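Poltell Design Foundations
Project 2 report
Small case, many scissors: repacking the craft kit
Group: Javiera Jara, Emiliano Carrasco, Yamila Echeverría
Written up by Javiera, notes from all of us

1. What we picked and why

The assignment was to take one everyday thing that annoys people and make it less annoying without buying anything new. We had a long list. Pencil cups, the drawer with the tape in it, extension cords. Ended up with the scissors.

The craft kit at Brostisham is a black zip case that gets passed around. Small scissors for thread and paper, a few loose bits, that's it. It goes out full on Friday and comes back as a lump. You open it and the scissors are all pointing different ways with their loops hooked through each other. You pull one and three come out. Emiliano timed himself getting one pair out with the others still hooked on and gave up and dumped the whole thing on the table. So that was our problem statement basically.

Ivana Iturra (our instructor) told us to keep it small. One case, one kind of tool, plus whatever sits next to it while you pack. We kept it to that mostly.

2. What we wanted to find out

Does it matter which way the scissors point?
Does anything belong in the mesh pocket or is it better left alone?
Do people pack differently from a tray than from a pile?
Can someone who wasn't in our group put it back the same way?

The last one was added late, after Zdislava Kolář read our draft and asked who the new packing was for. Fair question. We'd been packing for ourselves.

3. How we did it

First week was just watching. We left the kit alone and wrote down how it came back. Yamila kept the log, which ended up at 3,287 words, way too long, but it turned out useful for the arguments later. She wrote down everything. Which way the zipper was left, if the loops were hooked, whether there was thread in the bottom.

Then we tried packings. We called them by letter at first and kept mixing them up so they got names.

Pile. What everyone does already. Drop them in, zip it.

Fish. All points one way, loops the other way. Looks great for a minute. The loops are the fat end so that side bulges and the zipper fights you around the corner.

Head to tail. Every other pair flipped. Flatter. Zips easy. But you reach in and half the time you get a point, which people did not like, and Ivana did not like at all.

Fan. Points together down in the lining, loops spread so you can see each one. Not as flat as head to tail, not as bad as fish. You can get a finger in a loop and lift one pair.

Each packing got used for a few sessions and we asked people after. 16 people answered altogether, some of them more than once, so we only kept thier last answer. We should have planned that part better. More in section 6.

4. The case itself

We spent more time on the case than we thought we would. When you use something every week you stop looking at it. Javiera drew it open and closed (that's me, sorry, report voice) and only when drawing it did we notice how much of it nobody uses.

There is a zipper running around the edge. It goes around the corners and the corners are where it sticks if anything is poking out. That's the whole fish problem right there.

Mesh pocket. Good for seeing what's in it, bad for anything with a point. We tried scissors in it once. A tip went through and caught and Emiliano had to back it out slowly. After that the rule was flat or rounded things only in the mesh.

Elastic strap. Yamila wanted to thread the scissors under it. Works for one pair. With more it pops off and they slide to the bottom anyway.

Gray loop up by the top. We argued about the loop for most of a class. Emiliano said it was for hanging. Yamila said it was for holding something in place. We asked around and got both answers so it stays a loop. We used it as a landmark — loop end is up, points go away from the loop. That one line fixed more mistakes than any diagram we made.

5. The stuff around the case

Packing happens on a table and the table matters. Ours has a black top with white veining, nice looking, but small shiny things on it are harder to spot than you'd think. The veins are thin and bright and so are scissors. Yamila put "check the table" at the end of the steps for that reason.

Tray. We unpacked into a dark gray tray with a divider ridge for the trials. Anything on one side of the ridge hasn't been looked at yet, anything on the other side is ready to go in. Before the tray people were laying scissors out on the table and then picking up the same pair twice. With the tray they just move stuff over the ridge. Simple.

Shelf. The pink one. The cups live on the top and we left them there. Emiliano's idea was to stand the scissors up in cups and skip the case completely, which honestly would be easier, but the kit has to travel so no.

Bowl. For thread ends and scraps. It started as just somewhere to put junk and then it became a step. Empty the case into the tray, pick out the scraps, scraps in bowl, then pack. If you skip it the scraps go right back in the bottom of the case and next time you have the lump again.

The steps, final version, as we gave them out:

Open the case flat. Loop end away from you.
Everything into the tray, one side.
Scraps into the bowl.
Close every pair.
Points in first, loops spread so you can see them all.
Flat or round things in the mesh. No points in the mesh.
Zip slow at the corners.
Check the table.

Fits on an index card. Our first version was two pages and people read none of it. 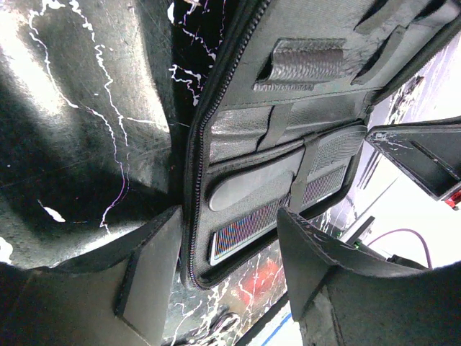

Mesh pocket and gray loop. 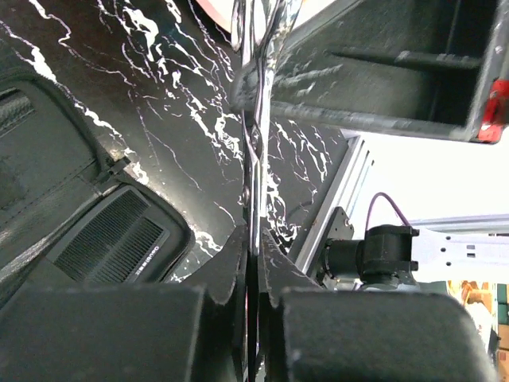
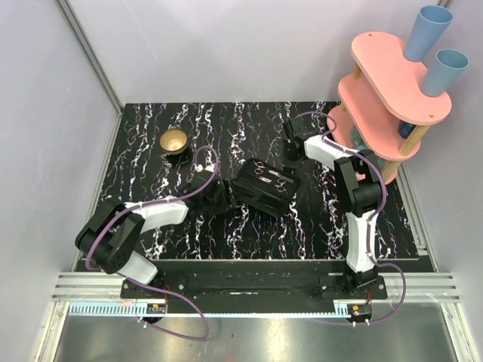 Small scissors in the open case, pink shelf on the right.

Javiera Jara

6. What happened

Fan won, but not by as much as we wanted. People liked being able to see the loops. They said it was easier to hand one over without rumaging. A couple said it looked messier than fish, and it does, a little.

Head to tail came second. If we were only packing for shipping and never opening it we'd pick that one. Flattest by far. Ivana's comment on the draft was that flat is not the same as safe and we agree.

Fish got votes from people who only packed and never unpacked. We thought that was the most interesting thing in the whole survey. Whoever packs wants it neat. Whoever unpacks wants a loop to grab. If the same person does both they change their mind after the first time.

Pile got around 5 votes. Reasons given: "faster" and "who cares." Fast to pack, yes. Yamila's log has the unpacking side of that.

Tray vs. no tray. Everybody was better with the tray. Fewer pairs left behind, and less talking about which ones were done. If you only change one thing, do the tray.

The outside test: Zdislava packed from the card with none of us in the room. She got the loop end right, got the points right, and put nothing sharp in the mesh. She did miss the scraps step because the card had a fold right on that line. We moved the line. That's the only edit after testing.

7. Problems with our own work

The survey was loose. We asked people right after they packed, some of them standing up with a coat on, so the answers are short. Some people tried all the packings and some tried only one and we counted them the same. Zdislava pointed this out and she's right.

We never tested with left-handed people on purpose. One person said the fan felt backwards and we don't know if that's why.

We changed the case and the tray in the same week at one point, so for that week we can't say which one helped. We tried to go back and redo it but it was already March and the kit was needed.

Also the drawings. I drew the case with the loop on the wrong end in the first set and the group packed from my drawing for a whole session. Those results are thrown out. My fault.

8. If we had more time

Different case. Lirnico was the name somebody gave us for cases with sewn-in slots, one slot per pair. We didn't get one to try, no buying things was the rule. Would probably beat all our packings but then you have to care which slot, and people might not.

A lining with a color. Black case, black lining, anything dark disappears in there. Even a piece of light felt in the bottom. Yamila has some cut already.

A card that lives in the case and doesn't get folded.

Try the same steps on something without points, like the thread and clips, and see if the tray does all the work or if the fan matters too. Emiliano thinks it's all tray. I think he's wrong but we have no numbers on it.

9. Who did what

Emiliano Carrasco: packing trials, timing, tray, most of the arguing about the loop.
Yamila Echeverría: log, survey questions, the card.
Javiera Jara: drawings (both sets), this report.

Thanks to Zdislava Kolář for reading the draft and testing the card, and to Ivana Iturra for comments and for the extra day. Survey sheets and the full log are in the folder with the card. Drawings are in the same folder, second set only.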